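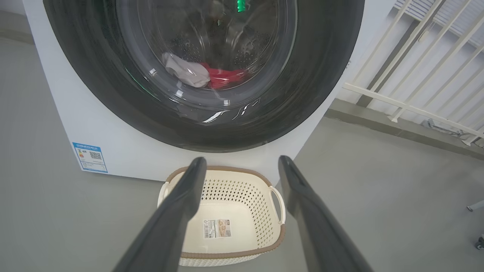 4. Taking out the laundry

1. Wait until the programme is finished and the door lock is released. This can take 2 minutes.
2. Put your basket on the floor, directly before the door.
3. Open the door fully and take out all pieces. Turn the drum by hand and look also in the fold of the rubber gasket, small socks stay there often.
4. Wipe the gasket and the glass with a soft cloth. Leave the door a little open.

Note: Wash new coloured clothes separately the first time.

Caution: Never pull the door with force. If it stays locked after 11 minutes, see section 6 of this Kunier guide.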